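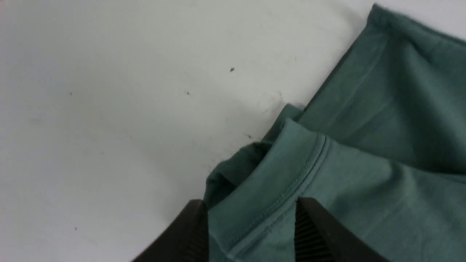 4. Drying cotton knitwear

This section covers drying in the Suven heat pump dryer, models with the Kravets control panel. Washing is dealt with in section 3. Read the care label before using any programme for the first time on a garment.

4.1 Before loading

1. Spin the load in the washing machine at the highest speed the label allows. Wool and silk must not be dried in this appliance.
2. Close zips and hooks. Tie loose cords.
3. Turn printed garments inside out.
4. Clean the lint filter (section 6.2) and check that the water tank is empty and pushed fully home.
5. Sort by thickness. Sweatshirts and towels may be dried together; shirts and bed linen should form a separate load.

CAUTION: Do not dry items that have been in contact with cooking oil, acetone, petrol or wax removers. Risk of fire.
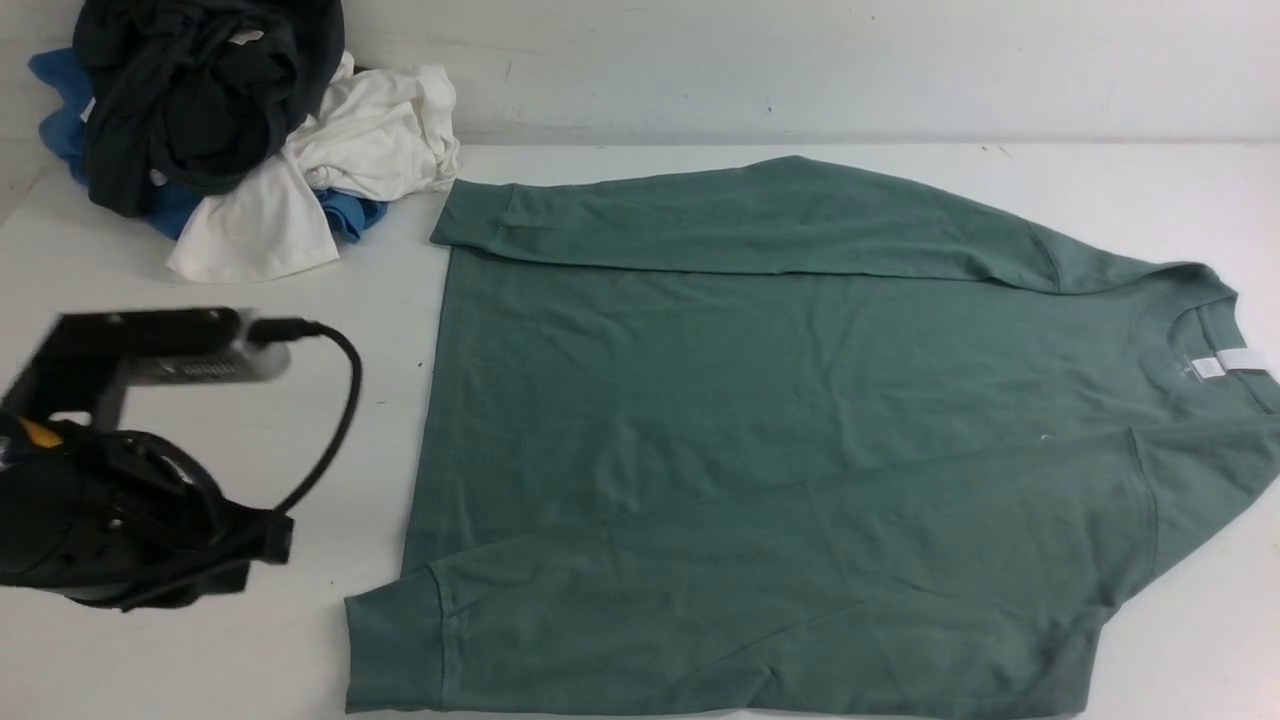 Fig. 4-1. Long-sleeve sweatshirt with the label inside the neck.

4.2 Choosing the programme

1. Turn the dial to Cottons. The display shows the dryness level last used.
2. Press Level until the required setting appears. Iron Dry leaves slight moisture in the fabric. Cupboard Dry is the normal setting for knitwear.
3. For thick seams and ribbing, press Extra once. This adds some 5 minutes to the end of the cycle.
4. Press and hold Start for 2 seconds.

Note: The time displayed at the start is an estimate. It is corrected once the sensor has measured the load, and may rise or fall.

If the Felanton drying rack is fitted, the drum does not turn the load and the sensor is switched off. Select Timed instead – the Level button has no effect.
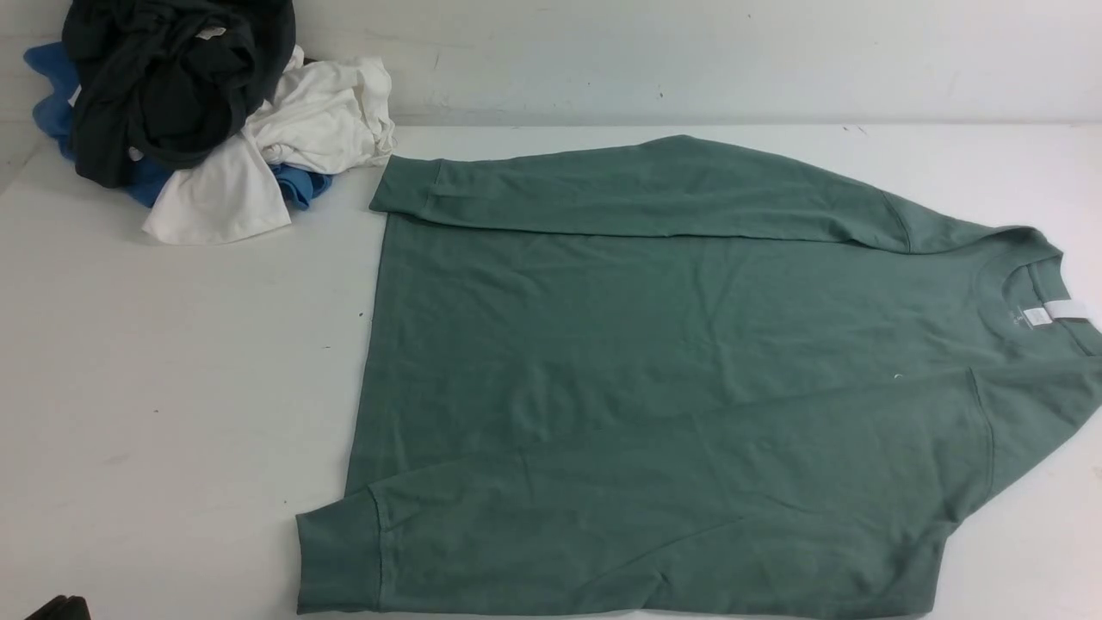
4.3 After the cycle

1. Remove the load promptly. If the door stays closed, the anti-crease phase turns the drum at intervals until Start is pressed.
2. Pull ribbed cuffs and hems gently into shape while the fabric is still warm.
3. Let garments cool before folding or stacking them.
4. Empty the water tank.

4.4 Fault codes in this programme

E123: Water tank full or not seated. Empty it, refit it and press Start.
E263: Air flow too low. Clean the lint filter and the base filter. If the code returns, switch off at the mains and contact the service department.

The Nemo hose kit (sold separately) drains the water directly to a waste pipe. When it is fitted, ignore step 4 in section 4.3. Fitting instructions are supplied with the kit.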